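The first report came in at ten past four. A pair of hand-held grippers, the kind an operator squeezes to record how a job is done so that an arm can copy it later, had closed hard on a finger. The skin was bruised but not broken. Skallen, the firm that builds them, logged it as misuse.

Two more reports followed in March, both from the bench at Dauda. After the third, Usa Phuthong took the tool apart and found the fault in the cable. Where it entered the housing it had been bent so often that the position signal dropped out for a moment at a time. The controller read the gap as "fully open" and drove the fingers shut to correct it.

By then the same fault had spoiled a good deal of recorded work. Arms trained on it at Polley would reach for a bowl, hesitate and clamp down on nothing.

Recording goes on at a bench padded with white foam board, one gripper to each hand. The cables still trail from the tools, and an operator moves them all day long.
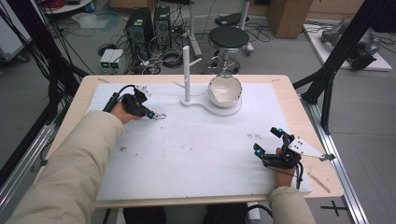

Oluwaseun Ogunleye thinks the cable is being blamed for a decision made in software. Wires wear out, he says, and anyone who designs a moving tool knows it. A lost signal should stop the motor, and a controller that guesses will hurt somebody sooner or later.

Skallen has since changed the code. If the signal is lost for more than two readings, the motor now cuts out and stays off until the operator resets it. Grino, which supplies the cable, has offered a softer one with a longer sleeve at the joint.

Phuthong has asked for a release catch as well, one that can be worked with the thumb. The first samples were too stiff to use with a tired hand and went back to the maker. Until new ones come, operators at Dauda check the cables before each shift and write the result in a book by the door.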